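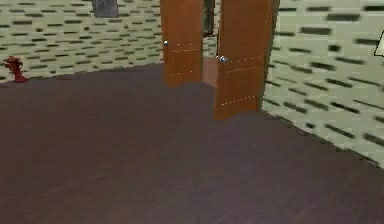 4. Load the practice room and check the start view

Before you begin this section, the simulator must be installed and your team profile must be saved (sections 1 to 3). Please work on the club computers with your own login and not with the guest account.

4.1 Open the Oltar launcher and choose "Club rooms". Select the room with the two wooden doors. The first loading is slow, so please wait until the progress bar has disappeared.

4.2 Compare your screen with the view printed at the start of this section. You should find the green walls with the short dark dashes, the two doors with round silver knobs, and the small red hydrant far on the left side. If your walls are plain, the texture pack is missing. Close the launcher and repeat step 2.5.

4.3 Do not move the start camera. All teams in the club use the same start view, and the results can be compared only in this way.

Note: On the right wall the dashes can look blurred and stretched. It is not an error of your graphics card. You can leave the texture quality on "Medium".

4.4 Open the settings file of your team and write these values:

step_limit = 2,000
image_width = 800
room_seed = 2,046

Write the numbers in the file without the comma. The comma is only for easier reading in this guide, and the program will stop with an error if it finds one.

Caution: Save a copy of your old settings file before you change it. The launcher overwrites the file without asking — two teams lost their work in March like this.

4.5 Press "Run" and let the default program Flitance make one attempt. The task in this room is to find the hydrant and stop in front of it. Do not press any keys during the attempt, also if the movement looks wrong to you.

4.6 When the attempt is finished, open the log. The last line shows the number of steps and the word "reached" or "limit". Copy this line to your team notebook.

4.7 Now replace the default program with your own one and repeat steps 4.5 and 4.6. For the club competition each team must hand in 18 attempts, all with the same settings file.

Note: The doors are often a problem for color detection, because the orange-brown wood is near to red in weak settings. Make your red range narrow first, and test it on a saved picture of the start view.

If the room does not load after two tries, write to Eyvindur Eskildsen and attach the complete log. A screenshot alone is not enough for finding the error.

Continue with section 5, "Saving and sending your attempts".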